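Chapter 6
Sorting by Hand, Sorting by Robot

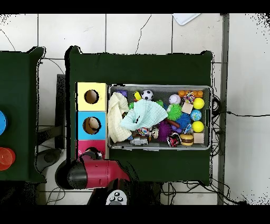 Photo: Celeste Abreu / Curnusen Student Robotics Club

Pick up a tennis ball. Now pick up a wet sponge, then a pencil. You changed your grip three times and probably didn't think about it once! A robot gets no such help. Every change of grip has to come from somewhere, and in this chapter it's going to come from you.

The Toy Bin Project began in January at the Curnusen club, where Rosário Vilela and Taras Sirko wanted a task that any new member could understand in a minute. Their answer was a bin of toys and three boxes, each with a round hole in the top. Move the toys out of the bin and into the boxes. That's the whole job, and it kept the club busy until summer.

Look at what is waiting in the bin. A soccer ball is round and easy to find, but which side do you grab? The spiky balls give the fingers plenty to catch on. The knitted cloths are the real troublemakers (we love them anyway), as cloth has no fixed shape and takes a new one every time it is dropped. Then there's a hamburger, a rope knot and a little silver robot, all packed in together, so that reaching for one toy often means bumping another.

The hole matters too. A toy can be held perfectly well and still be turned the wrong way to go through. In Section 6.3 you will plan the grip and the drop as one move, and you'll see how much smoother the work gets.

Before you start, you should be able to:
jog the arm safely at low speed (Chapter 4)
open and close the gripper from the control program (Chapter 5)
keep a test log

Your team will make 20 practice picks in the first lab and 100 in the last. Log every one, misses included. Valter Barros, who coached the club, still uses its old miss logs in class, and several appear in Appendix B, page 326.

Words to know: grasp, approach, clearance, clutter, release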